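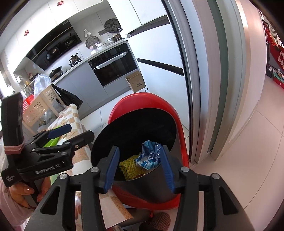 Emptying a bin is the job I would give away first. It takes me two minutes, I dislike every one of them, and no machine I could buy this year will do it for me.

Household robots are closer than they were, I'll grant that. The firms behind them are now collecting ordinary chores in ordinary kitchens, with people working hand-held grippers so that the movements can be recorded and learned from. It's a sensible way to go about it. A kitchen has a wok left on the hob, a cardboard box on the floor and bags hanging off baskets, and a lab bench has none of those.

But look at what the chore asks for. A crumpled wrapper has no fixed shape. A foam fruit net squashes and catches on things. The lid has to be up before anything else can happen, and a full liner weighs more than it looks and sometimes splits.

My friend Kanyarat Suksawat runs packing lines at Solluretti, where a robot arm lifts 400 identical cartons an hour and hardly ever drops one. Change the carton and her team loses a morning setting it up again. She would not have one in her house, and she likes them.

I think we'll get there by pieces. Wiping a table, perhaps, then loading a dishwasher — slowly, with someone in the next room. I'd pay for a machine that got the rubbish out properly 200 times running, even if it took 11 minutes each time. At 8 failures in that run I would still be the one mopping the floor, and I'd sooner carry the bag myself.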